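Open day at the Hestach paper mill

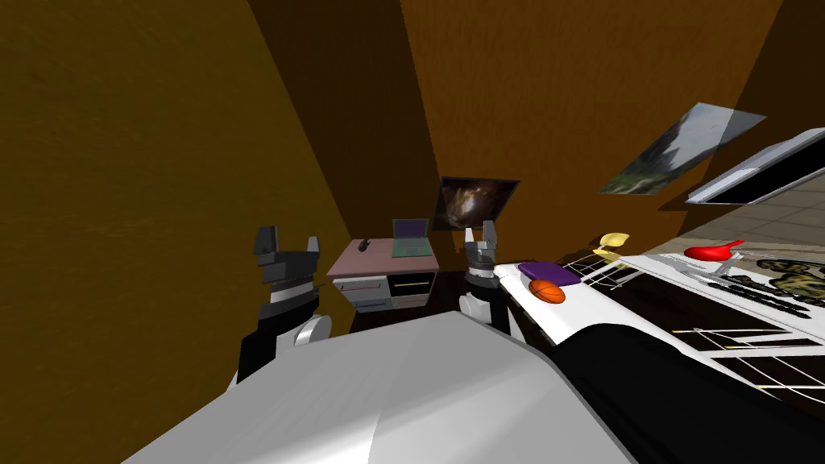
Daithí Ó Gríofa
Contributing writer, trade and craft

Hestach opens its mill to the public once a year, in April. I took the 8 a.m. tour, the first of the day, and would take it again for the parking alone.

We started in the pulp shed. Cotton scrap comes in by the bale and goes into a beater built by Aydoğan, which is loud enough that our guide stopped talking and pointed. Each batch makes 962 sheets of their heavy stock. A visitor asked about wood pulp and was told they gave it up years ago.

The drying loft was the best part. Some 80 racks run the length of the building, and the windows are opened by hand depending on the weather. It smells like wet laundry up there — pleasant enough for ten minutes.

Downstairs they let us pull a sheet each. Mine tore at one corner. The vat man said to keep it anyway, and it is on my desk now.

The shop sells seconds by weight. I bought two pads of Flarilum, their watercolor paper, and a box of plain envelopes. Lunch was soup and bread in the old boiler house. Tours are free, but the 8 a.m. and noon groups fill up early, and the loft stairs are steep.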